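Plokgate Public Library
Speaker notes: Report on the Sutherland Branch Reading Room
Presenter: Jean Kinnear, Head of Branch Services

Opening
Good evening, and thank you to the Board for the invitation. My remarks concern the evening hours at the Sutherland Branch and will take 15 minutes. Please hold questions until the end.

Background
The branch has stayed open until nine, four nights a week, since September. The change was approved as a trial. Staff were asked to report on attendance, the cost of the added shifts, and the effect on daytime service. (Pause while the handout goes around.)

Attendance
In the first month, evening visits came to 396. Last month the figure was 638. Most evening visitors hold cards from this branch. The largest group is adults enrolled in night classes, followed by parents with school-age children. 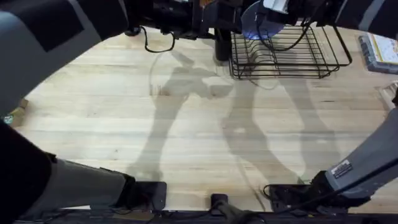
Requests from these visitors have been consistent. They ask for longer loans on textbooks, a quiet section away from the children's shelves, and a later book drop. The first can be granted under present policy. The second would require moving the magazine racks to the front hall, and a floor plan is attached to the handout.

Staffing
Two part-time positions cover the evening shifts. Both are funded through the end of the trial only. (Refer to page 4. Do not read the table aloud.) Daytime desk coverage has not been reduced.

Request to the Board
The department asks that the evening schedule be made permanent and that both positions be placed in the regular budget. A vote is not needed tonight. Written comments may be sent to my office before the next meeting.

Questions from the Board, then from the public.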